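Oona Eskola
@oonaeskola
5th September

1/ Spent most of today as a robot's arms, so here's a thread about teaching a machine to fold a cloth by remote control. My shoulders hurt and I have opinions!

2/ Quick setup for anyone new. I sit at a desk with a pair of small handheld arms (the leaders), and whatever I do with them, the bigger pair on the table (the followers) copies. Cameras and joint positions get recorded the whole time. One recording of the whole job, start to finish, is a demo.

3/ The task is called Flamville on our board. Don't ask, Bent Riis names all our tasks and they all sound like train stations. Flamville is "fold the cloth in half, then in half again, then let go nicely." The let-go-nicely part has eaten my week.

4/ What the followers look like from the fixed camera: 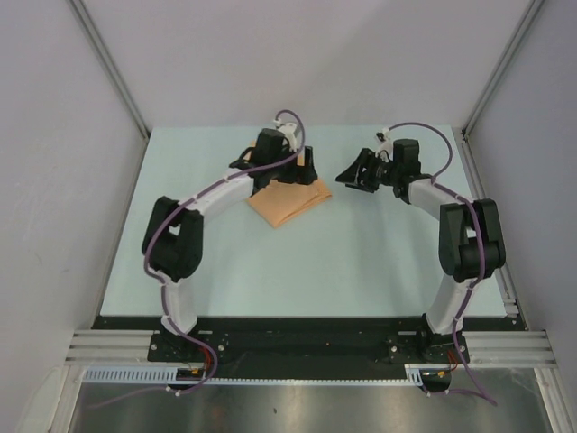
5/ Beginners always want to move both hands at once, me included (I was terrible in January). You feel silly leaving one arm parked in midair while the other works, so you wave it around, and then the policy learns to wave too. Let it hang out! Right arm jaws open over bare table, left one down at the cloth, perfectly fine. If a hand has no job, keep it still and keep it out of the other one's way.

6/ Someone asked about the purple cables. Yes, they go all the way down both arms, and yes, the little ties matter. Give each wrist enough slack for its full twist before you start recording. I once did a whole morning of demos with a cable that was a bit too tight and never rolled the wrist past a certain point, and guess what the trained robot also refused to do.

7/ How many demos? We started with 30 and the result was, um, enthusiastic. It grabbed cloth beautifully and then folded it into a sort of burrito. Sólveig Vídalín watched all of them back and found I'd been pinching the corner from 3 different directions depending on how tired I was. The robot had basically averaged me.

8/ So now there's a rule sheet taped to my monitor. Same approach direction every time. Pause a beat before closing the fingers. Lift, then travel, then lower, and don't blend them together even though it feels so much smoother. Let go first, back away second.

9/ Biggest upgrade for me was moving the wrist camera feed to the middle of my screen. I used to drive from the overview because it's comfortable, and you just can't judge layers from there. Up close you can follow the pale hems, and then you know how far off the top layer is. See how much orange is showing between the two of them on the left?
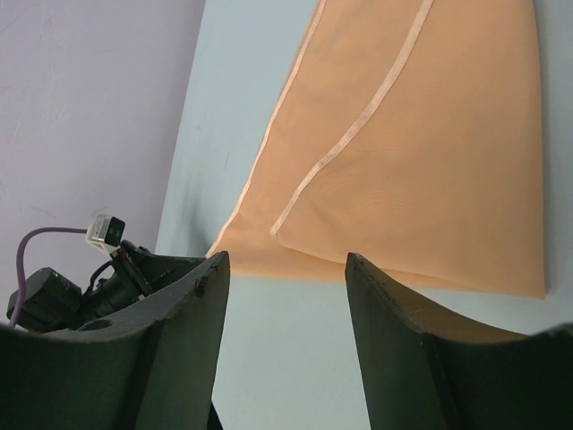 10/ Do I keep a demo if the edges end up like that? Haruto Matsuda and I argued over it all through lunch. He says the robot should see crooked states, or it'll panic the first time it makes one. I say sure, but only if I then show it how to fix the thing, because a crooked fold followed by "stop recording" teaches it that crooked is where we're going. We settled on keeping them if there's a correction at the end.

11/ Corrections are their own skill, by the way. My instinct is to grab the corner and start the fold over. What works better for us is small: touch down on the top layer, nudge, lift, look again. It's slow and boring to drive but the trained version picks it up really well.

12/ Things I still can't do with the leader arms: feel anything. There's no force coming back to my hands, so the only way I know I'm pressing too hard is that the cloth bunches up or the arm goes a bit stiff on screen. Gunhild Thygesen over at Orkmont swears by force feedback and I'm jealous.

13/ Also, take breaks. I do nearly 11 minutes of driving and then get up, and my demos are so much more consistent than when I grind through an hour. You can see the grinding in the data, the pauses get shorter and the letting-go gets sloppy.

14/ Somebody always asks why I don't just grab the follower arms and move them by hand. We do for simple stuff! But with two arms and one cloth I run out of hands, and then my sleeves are in every camera view.

15/ Tomorrow I'm re-recording the second fold with the new rules, and Bent wants to try it with a stiffer fabric. If you teleop for a living, tell me how you keep your own demos consistent. And what chair you use. Seriously, the chair question is urgent.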